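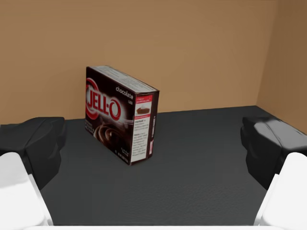

Forums > Cells and Stations > Picking > Gripper on station 4 drops upright cartons

We use cookies to keep you signed in and to remember your settings. Accept / Manage

Gripper on station 4 drops upright cartons

dpalmer_wanon
Station 4 at the Wanon site is a parallel-jaw gripper picking single items out of a bin, camera on the wrist looking out between the fingers. Since the pads were changed it has been losing thin cartons that stand on end. The pudding box is the one I use for testing. It closes on it, lifts, and the box swings and falls out before the place move. Boxes lying flat are fine.

I rebuilt it in the simulator with the box standing by itself, turned so neither face is square to the jaws, and I get the same miss there. Last run was 1,131 picks in the sim and 335 of them dropped. Speed and grip force are the same as before the pad change. Anything obvious I should check before I pull the fingers off again?

kettleman
What does the tool offset say? If the new pads are a different thickness or stick out further than the old ones, the grasp point moves. You would be pinching near the top edge and the weight hangs below.

dpalmer_wanon
Offset was not touched. The pads are supposed to be the same part.

rsolano
It's your yaw. A carton that sits at an angle to the jaws gets touched on two corners first. If the wrist doesn't turn to line up with the sides, the box has to rotate itself into the grip, and with grippy pads it can't. Fix the approach angle and leave the hardware alone.

kettleman
He said it started with the pads. The angle was the same before.

rsolano
Old pads were worn smooth, so the box slid around until it sat flat. New ones hold it where they first touch it. That fits what he's seeing. The sim agreeing with the real cell says the same thing, unless he modeled a wrong offset too.

kettleman
The sim takes its offset from the same file as the cell. If the file is wrong they are both wrong. It proves nothing either way.

Maëlys Leclerc
I look after the two picking cells at Welldale and had this in August. It was both. Our pads came from Collness under the same part number, but the revision was different and the contact face sat lower. Order I would do it in:

1. Jog to a calibration pin, close slowly, and see which finger touches first. If one is early, your center is off.
2. Measure tip to flange on each finger. Don't trust the drawing.
3. Put the measured value in the tool file and reload it on the controller AND in the sim. Ours kept the old one until a restart.
4. Then look at yaw.

Also check the pad screws. One of ours had backed out a little and the pad was tipping under load, which you can't see with the jaws open.

dpalmer_wanon
Thanks. Left finger touches first. I'll measure tomorrow when the line is down.

jb_fixtures
While the fingers are off, clean the slides. We do ours every 40 shifts, dry cloth, then a very thin wipe of grease. People put too much on and it ends up on the pads - then you're back here with a different thread.

rsolano
Every 40 is a lot for a clean dry cell. We do it when the close time drifts.

jb_fixtures
Ours isn't clean or dry.

dpalmer_wanon
Measured. Both tips are longer than the tool file says, and the left pad was not seated, there was old adhesive under it. Scraped that off, refitted, put the new length in. The pin test now touches on both sides together as far as I can see.

Drops on the real cell are down a lot but not gone. What's left is all cartons standing at an angle, so rsolano has a point as well. Kabbaj did our grasp planner and they say there is a setting to line the wrist up with the longest visible edge. It was off.

rsolano
Told you.

kettleman
You told him to leave the hardware alone.

Maëlys Leclerc
Be careful with the longest edge setting. On a standing box the longest edge can be the vertical one, and then it gives you no yaw at all. We had to limit it to the top edges. Slow the last part of the approach too if you have the cycle time.

dpalmer_wanon
Limited to top edges now. I've left the speed alone so I only change one thing at a time. Will rerun the same set in the sim with the corrected file and post the count.

kettleman
Post the old offset and the new one too, please. I want to know how far out it was.

Last updated: January 2018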